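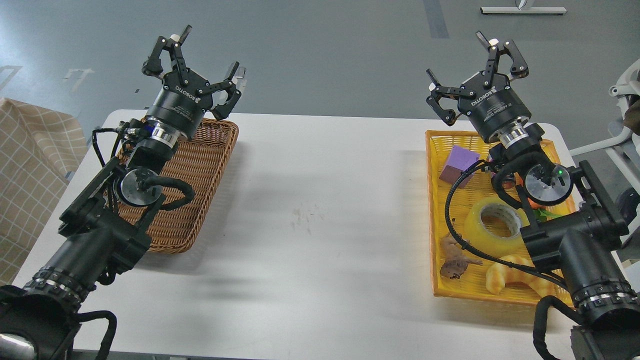

# Baskets from the Sorting Corner

My name is Shiuli Thambiah and I keep this small page for our playroom in Cernholm. In October we moved to the bigger room, and all small things went into baskets on one white table. I like very much how baskets look when they stand together, so I began this gallery.

**The pair, 4/15/21.** Brown wicker on the left and yellow plastic on the right. In the yellow one there are a purple foam cube, a toy lizard, a toy croissant and a roll of clear packing tape. The lizard is my favorite.

## About the baskets

The wicker one I bought at the market in Raltidside, together with 2 others of the same weave. It is rectangular, so it fits well along the side of a table. Wicker needs a soft brush for the dust, and I do not wash it with much water.

The yellow one was a gift from Mali Ruddock, who has a shop for household goods. It is also woven, but plastic, and I can clean it in the sink in three minutes.

## How we sort

Toy food and toy animals should go in different baskets. The tape belongs in the drawer with the scissors. Mali says that I am too strict with this, and maybe she is right.

If you have a nice basket at home, please write to me. I am looking for a round one with a lid, not too deep.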